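The end of my shift used to have a broom in it

I have worked at the Ovness sandwich kitchen long enough to have opinions about its brooms. There was a good one, with a red handle, and there were the others. If you clocked in early you could hide the good one behind the flour rack, and people did, and at least one friendship never recovered.

In January management told us that cleanup was going to be automated. The word came on a slide, and behind the slide was a fellow from Triltel in very clean shoes. The product is called Yeoman. It has two arms, it sweeps crumbs and crusts off a work surface into a dustpan, and it puts what it collects in the trash. I asked whether it did floors. It doesn't do floors. I asked about the thing under the slicer, which has been there since before my time and may by now have legal rights. It doesn't do that either.

So my first reaction was relief, and my second was a kind of insult on behalf of sweeping. I'd always thought of it as the part of the day that took no brains. Then I spent two weeks watching engineers try to explain it to a machine, and it turns out I've been doing graduate work with a dustpan. You tilt the pan a hair. You chase the crust, it rolls, you head it off. You do all of this while arguing with somebody about parking. The machine gets one loaf end at a time and gives each of them its full attention, like a jeweler.

What changed for us is harder to put on a slide. We have 40 people across the shifts, and no one lost a job over it, which I'll give them, and I'm told I should say so before the rest of this. But the last half hour of the shift was where everything got said. You had your hands busy and your boss was in the office doing the numbers. I learned about two pregnancies, one divorce and the entire plot of a submarine show over a pile of bread ends. Now I'm in the break room for that half hour, filling in a form.

The form is my new duty. Orestis Christodoulou and I were named cleanup leads, which came with a lanyard and no money. A lead watches the arms, writes down when they miss something, and picks up whatever they missed. If you're following along, that last bit is cleaning. Orestis pointed this out in the training session and was thanked for his input.

He's better at it than I am. He spent years on the ovens and has a patience I'd call suspicious. He'll stand there with his arms folded and predict which piece is going to get away, and he's right often enough that I stopped betting him lunch. The engineers started asking him things. First it was what sort of mess we get, then how he'd hold the brush, then could he come over to the test table and show them. They stage the messes over there on paper, with bread and sponges, and he has strong views on whether a staged mess is a realistic one. (His view: too polite. Ours has mustard in it.)

I read the Triltel newsletter so you don't have to. It says the system has logged 3423 pickups, 873 of them on bread. I'd like it noted that I have also picked up a lot of bread, and there was never a newsletter.

Do I mind it? Some days. My back doesn't. I'm past 50 and the low counters were killing me, and I can't work up much nostalgia for bending over. What bugs me is smaller. When the cleaning was ours, we decided what clean was. If the night was rough you did it well enough and left the corners for morning, and the morning crew cursed you and did the same the next week. Now there's a setting for that, somewhere in a menu, and I don't have the password.

I did ask. The request has gone to Ullora, which is the company that handles the software side, or possibly the company that handles the company that does. They've given me a ticket number. Orestis thinks we should get to set it ourselves, shift by shift, and he's written that on the form every night in block capitals until his pen gave out. I lent him mine.

The good broom is still behind the flour rack, by the way. I checked this morning before I clocked in.
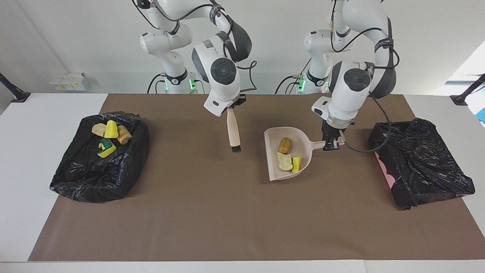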